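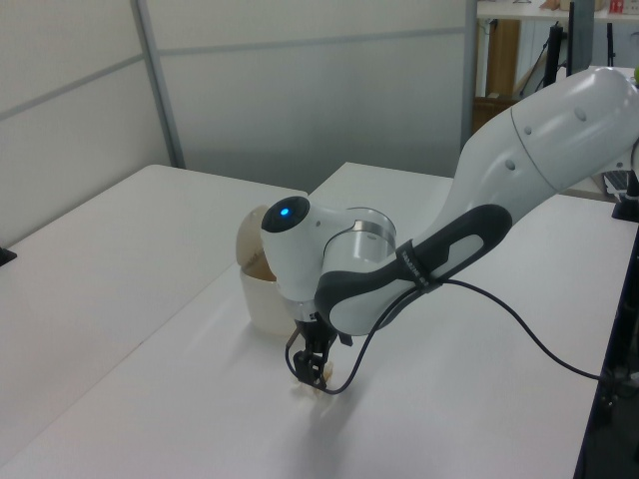
Building Services Unit – Lighting and Energy

Lighting Retrofit, Mivness and Hirstead Sites: Progress Report to the Funder

March
By Irina Avram

Print | E-mail

Lamp replacement at Mivness is complete. The contractor removed 1,489 fluorescent tubes and fitted LED panels on the existing ceiling grid. Hirstead is at 90 percent by floor area. The remaining rooms are on the north corridor, where the old wiring has no separate ground conductor and has to be replaced before the panels go in.

The design target at desk height is 500 lux. Readings are taken after dark with blinds closed, using the grid method agreed with Cinzia Greco in the first quarter. Two Mivness offices fell short and have had their drivers reset. They will be measured again before sign-off.

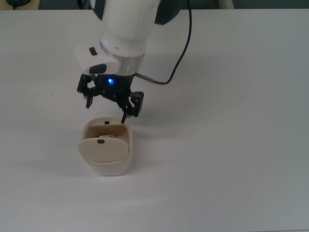
Glare was the second item in the grant agreement. Complaints under the old fittings came mostly from rooms with varnished desks, and the new diffusers have reduced these but not ended them. Matte white tops give less trouble: the light spreads softly, brighter toward the middle and a little grayer along the near edge and to the right, with no hard reflection of the fitting. We propose a matte finish wherever desks are due for replacement anyway.

Controls are behind schedule. The Motow occupancy sensors arrived with the wrong mounting plates – the supplier has accepted the return – and commissioning moves to the next period. No change to the total budget is requested. An underspend on disposal covers the rewiring.

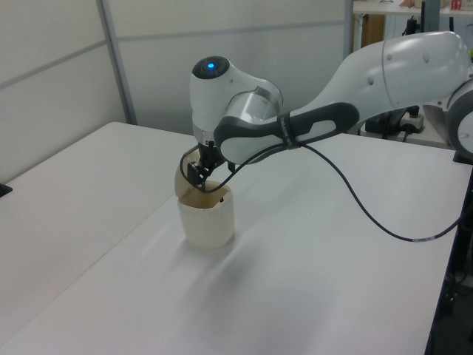 Work surface with cream-colored cup.

Next period: finish the north corridor, commission sensors, submit metered consumption for both sites.

Comments

Knut Schmieder: Are the stairwells in the Hirstead figure or separate? The last report had them separate.

Irina Avram: Still separate. They go in the final table.

Jacqueline Lebrun: Please send the lux readings as a spreadsheet, the PDF is hard to check.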